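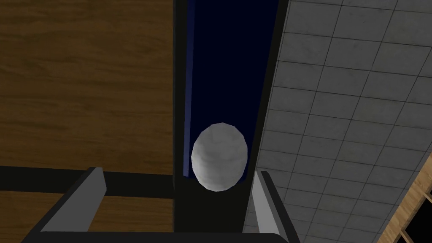
Keeping a Paper Household Ledger: Notes After a Full Year

Print this post | E-mail this post

Readers of this blog will recall that in February of last year I gave up the budgeting program I had used for a long time and returned to a bound ledger. Several readers have since written to ask whether the change has held. It has. The following notes set out how the ledger is arranged, what it has shown, and what will be done differently in the coming year.

The book

The ledger is a ruled account book purchased from Evach, the stationer on the lower end of the market street in Sarivberg. It has four money columns on each page and a wide column for remarks. The paper takes fountain pen ink without bleeding, although the ruling is a little faint for evening work. I had first tried a cheaper book with two columns and found that everything ended up in the remarks.

The columns are assigned as follows: food and household goods; housing and utilities; transportation; all other spending. Income is entered on the left-hand page in a single line per payment. Readers with children or a small business will need more columns than this. I would still advise starting with few, as a column can be added at the next page and is very hard to take away.

Method of entry

Receipts are kept in a shallow dish by the front door and entered after supper. When a receipt is missing, the amount is entered from memory and marked with a small circle. During the first two months the circles were frequent. They are now found mainly on pages covering trips away from home.

Each page is totaled in pencil when full. Monthly totals are made in ink on a page reserved for the purpose at the back of the book. I no longer reconcile the ledger to the bank statement line by line. The closing balances are compared, and if they differ by less than five dollars the difference is entered under all other spending and the matter is closed. Some readers will object to this practice. I objected to it myself when I kept the program, and spent a good many evenings looking for small sums that were never found.

Findings

The largest surprise concerned the grocery account. I had believed that most of it went to the weekly shopping. In fact a considerable part went to short visits to the Đặng market on the way home, usually for a single item and seldom ending with one. In one month these visits came to $67 more than I had allowed for them. The market is excellent and I intend to continue as a customer, but a list is now carried.

Heating was lower than expected, owing to a mild winter. Transportation rose in the autumn when the Drirkach bus line changed its route and the monthly pass no longer covered the outer stop. Subscriptions were reduced to those in regular use. Two had been renewing without my knowledge, and one of them was for a magazine I had believed to be out of print.

Changes for the coming year

A separate page will be kept for repairs. These were entered under housing this year, and the cost of the boiler service was consequently difficult to find when it was wanted. Gifts will also be given a page of their own, with a modest sum set aside in each of the 12 months so that the year-end totals are less uneven.

The question of cash remains unsettled. Small cash payments are at present entered as one figure when the money is withdrawn, and this conceals a good deal. A pocket notebook was tried in the spring and abandoned by early summer. Suggestions from readers who have managed this successfully are welcome and may be sent through the contact page.

A later post will deal with the storage of old receipts and the length of time for which they should be kept.

Contact | Copyright, all rights reserved | Back to top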